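The Arm That Wouldn't Let Go

What I learned from a black mug, a blanket and one very stubborn gripper

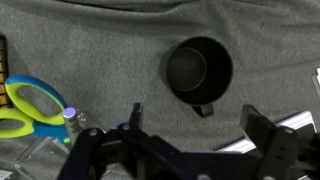
The squeeze

I was eating a granola bar when the arm decided to keep closing. You know the sound a cheap office chair makes when somebody heavy leans back in it? It was that, only coming from a robot, and it went on for longer than I liked. Pascal Bouvier was across the bench from me and he had his palm on the stop button before I'd even put the granola bar down.

I'd come to Dremideck in April to write a cheerful piece about small robot arms learning kitchen chores. They share the upstairs of a former print shop with Parsa, who make the control boards, and the stairs smell like solder and somebody's curry. I was going to watch an arm pick up a mug by its handle a bunch of times and go home. I stayed until almost midnight.

The job is so plain it's hard to make it sound like work. The arm comes down over the mug, gets a finger on each side of the handle, closes, lifts, puts it back. Black mug, black handle, dark fingers, gray fleece underneath. Pascal likes the fleece for the messy part of the testing (it bunches up and won't lie flat, same as a real dish towel), and he leaves stuff lying next to the mug on purpose. That day it was a pair of scissors with big yellow-green and blue handles, which I kept wanting to tidy away.

On the run that went bad, the fingers closed and the software didn't believe they had. It asked for more. The motor gave it more. This kept up until the little bracket that carries one of the fingers started to bend and Pascal hit the button.

What the log said

Hường Tô writes the grip code, and she was at a dentist's appointment when all this happened, so we had to wait for her. She came back with half her face numb and read the log standing up, still wearing her backpack.

The hand is supposed to stop squeezing at 80 percent of what the motor can do. That's the limit, it's written on a strip of tape on the wall, everyone there can recite it. The log had it sailing right through. The motor had been reporting a current reading the whole time and the reading was the same number, over and over, frozen. So the software kept looking at an old, comfortable value and thinking, well, plenty of room left!

She scrolled back and found the same freeze on 2 earlier runs that week. Both times the reading had come back to life before anything bent, and both times the run had been marked a success.

I asked if that bothered her. "It bothers me a lot," she said, though with the novocaine it came out softer than she meant.

A cable, mostly

They took the hand apart that evening and I held the flashlight. The culprit was a thin cable running past the linkage. Each time the fingers opened all the way, the linkage rubbed it, and the insulation had worn down to a shiny patch. Move the cable one way, live reading. Move it the other way, frozen. Pascal did this for me maybe a dozen times and he looked more annoyed with every one.

So that's the hardware half. What they argued over (politely, with noodles) was the other half. Pascal wanted to reroute the cable, clip it down and get back to testing in the morning. Hường wanted the arm parked until the code could tell a steady reading from a dead one. A real motor under load is never perfectly still, she told me, the number always jitters a little, and a value that hasn't budged should scare the software into letting go.

She won. The arm sat for 3 days with a coffee filter over the hand to keep the dust out.

About those scissors

I'd been thinking of this as a story about a bent bracket. Then on my second visit I asked Pascal what would have happened if the arm had come down a bit to the left, and he made a face. A hand that won't quit squeezing is one thing around a mug. Around scissors it's something else, and around my fingers, reaching in to move the scissors as I'd been itching to do all afternoon, it's something else again.

There is a rule about reaching in. I'd signed a sheet saying I'd read it. I had read it the way I read the terms on a parking app.

The sheet's been rewritten now. It's shorter, and it says the arm has to be powered off at the wall before a hand goes over the cloth, with no exception for a paused arm. The stop button has moved too, to the front of the bench where a visitor can hit it. Pascal made me practice. I missed the first time.

Back to the mug

They run the arm in batches of 900 grips, and the first full batch after the repair was going when I left. Hường had rigged a test that freezes the reading on purpose at random moments, so the hand would be holding on and then suddenly open and back off, like it had been told something rude. Every time it did, she wrote down the run number in pencil.

I asked when they'd go back to calling a batch clean, and Pascal said to ask her. She was already looking at the next number.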